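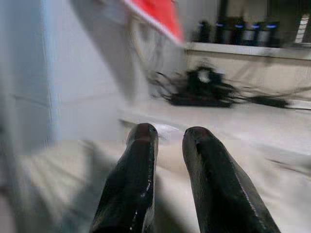 Our robotics club has been working on one task since August, which is getting laundry from a bag into a washing machine. We picked it because the Virnbridge student meet has a household chores category and Pullden, the other club in our district, was doing dishes.

We have 2 arms on one base. Kwok-wai Chiang named the left one Plunitz and the right one Man, and those names are in the code now, so we are stuck with them. Each arm has its own gripper and its own wrist camera. One person drives both arms while another keeps score on a sheet.

A run gets 30 points if the clothes end up in the drum and nothing is on the floor. You lose points for every item dropped and for touching the door glass. Our best score so far is 82 over three runs, and the maximum is 90.
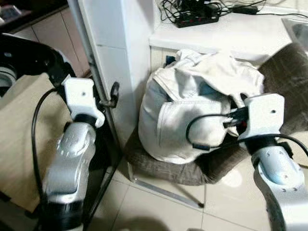 Picking up fabric is the part we spend the most time on. A sock and a shirt need different approaches, and the same shirt is different every time you put it down. So-ying Chiu wrote our first grasp routine, and it assumed the cloth would have an edge facing up. White cloth is the worst for us. When it is crumpled up in a mound like this one, with the top flap folded over, the seams and the shadows in the creases look much the same to our edge finder. We now go by depth first and only use color as a check.

The corner is tight too. With both arms reaching in, the elbows have very little room, so we set a speed limit near the pillar and the counter. It made each run slower but we stopped getting collision errors.

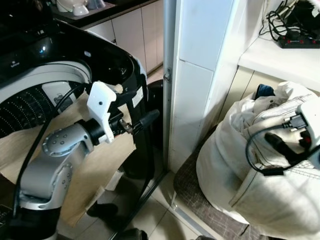

The other thing we had to fix was the approach to the drum. The old path came in straight and the wrist hit its joint limit before the gripper was past the rim. So-ying changed it so the arm comes up beside the opening first and then turns in. It took her most of an evening. The log file from that session is 3526 lines long and I have read maybe a third of it.

Next on the list is small items. Kwok-wai wants to try softer pads on the fingertips, and I want to redo the camera calibration before we change any hardware. We will probably do the pads first.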